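Chapter 13
Reading the Offer

Every service robot is sold twice. The first sale happens in the brochure, where the machine tidies a kitchen in the time it takes to turn a page. The second happens in the contract, where the word "kitchen" has acquired a definition and the word "tidies" has gone missing.

In this chapter we follow one purchase from start to finish. The buyer is Tarnwood, a company that rents out furnished apartments and would like its kitchens cleared between guests. The seller is Vollard, which offers a two-armed robot under a monthly plan called Stondus. The plan includes the robot, setup, remote support, and a welcome booklet with a great many smiling people in it.

Vollard's offer lists "loading of everyday dishware" among the standard tasks. Dong-geon Do, who handled the purchase for Tarnwood, underlined "everyday" and wrote in the margin: whose?
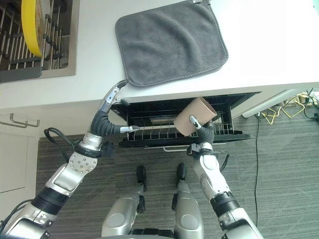

Figure 13.1 Loading the dishwasher. The right gripper lowers a cup toward the rack.

It was a fair question. A cup is a friendly object for a gripper: it's light, it has sides, and it rarely argues. A saucepan lid or a stack of wet bowls is another matter, and the offer covered these under "additional items, by arrangement." When you meet that phrase, find out who does the arranging and what they charge for it.

Hands are where most of the money goes, and where most of the adjectives go too. Vollard's booklet calls its hand options "dexterous," "adaptive," and, on the back cover, "caring." 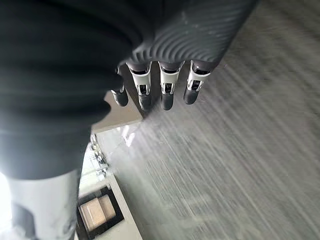
Adjectives can't be tested, so Tarnwood hired Valbona Gashi, an independent reviewer, to replace them with tasks that could. She asked for 100 attempts at each of 3 jobs, on counters Vollard hadn't prepared, with the results written down by someone who wasn't on commission. Vollard replied that this was an unusual request. Gashi replied that she made it every time.

Her test sheet said what counted as a success (the item ends up where the sheet says, in one piece), what counted as help (any touch by a human, including an encouraging nudge), and what happened to an attempt that was stopped halfway. It went down as a failure, which took two phone calls to settle. 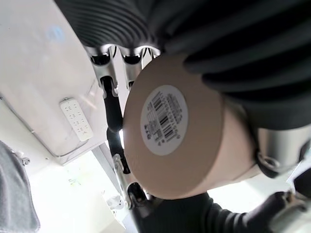
13.1 What the Price Includes

We begin with the boring pages. A rival bid from Anozie came in lower than Vollard's until Do reached the schedule of extras and discovered that spare fingertips were sold separately, like batteries for a toy. Compare offers only after each has been rewritten to cover the same work in the same rooms. 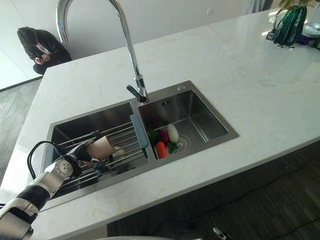 Figure 13.2 A paper cup held on its side above the rack over the left basin. The toy vegetables are in the right basin.

Before reading on, take any service contract you have signed and circle every noun the seller gets to define. Keep the page handy. You'll need it for Section 13.2, along with a second pen.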